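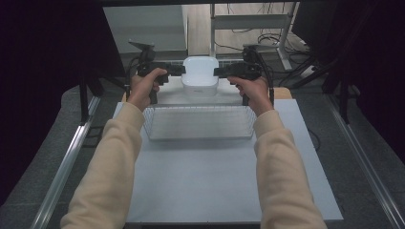 Getting the car ready for a long drive, at the kitchen table

December 7, 2020

Most of the work of preparing for a summer trip can be done indoors the night before. We drove 2,006 kilometres over the last Christmas break and the jobs below are the ones I do again every year, in the order I do them.

Clear the cabin first

Take everything out of the car that isn't bolted down. Umbrellas, drink bottles, tools and the dog's lead all become heavy objects in a hard stop. What has to travel goes in the boot, with the heaviest things on the floor and hard up against the back seat. If you have a wagon, fit the cargo barrier or at least tie the load down to the anchor points. Don't rely on a blanket over the top.

Tyres

Check pressures cold, before you have driven anywhere. The right figures are on the placard, usually inside the driver's door frame, and there is often a higher set for a full load. Check the spare while you are at it. Ours was nearly flat in July and had probably been that way for a year. Run your hand over the inside shoulder of each tyre as well as the outside, where wear is easy to see.

Glass and lights

Clean the inside of the windscreen as well as the outside. A film builds up there that you won't notice until you are driving into a low sun. I use warm water with a few drops of dishwashing liquid, then a dry cloth, then a second dry cloth. Wipe the wiper blades with a damp rag until it comes away clean. Get someone to stand behind the car while you work the brake lights – or back up to a garage door after dark and look for the reflection.

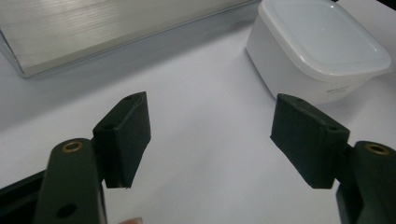 White plastic container on a white tabletop.

The papers

Put these together in one envelope:

Insurance policy number and the claims phone line
Roadside assistance number
Name and phone number of someone who isn't in the car
Medicines and allergies for each passenger
A pen that works, and two sheets of blank paper

Joris Desmet wrote in after our last page on this to say he adds a printed list of what to get from the other driver after a collision: full name, address, licence number, registration and insurer. I have copied him. It is hard to remember all of that while standing on a gravel shoulder with trucks going past.
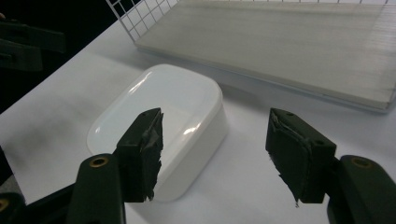
A first aid kit for the car should be small enough that you don't leave it at home. Ours has a pair of heavy crepe bandages, a triangular bandage, wound dressings, gloves, saline and a foil blanket. The cases they are sold in often split at the zip. A plastic container with a proper lid and rounded corners, like the white one here, slides in and out from under a seat without catching on the carpet. Write FIRST AID on the top and on one end in permanent marker. Take out any creams, as they spoil in a hot car, and check the dates on the saline.

Breaks and drivers

Mark the stops on the map before you leave, no more than two hours apart. Chalerm Nilsuwan, who used to drive deliveries, swaps drivers at every stop whether anyone is tired or not. We do the same now and there are fewer arguments. Don't plan to drive through the hours when you would normally be asleep.

Keep the phone out of reach. Set the directions while parked and leave changes to the passenger.

When you get back

Restock the kit, put the tyre pressures back to the unloaded figures and take the envelope inside if it has anything private in it.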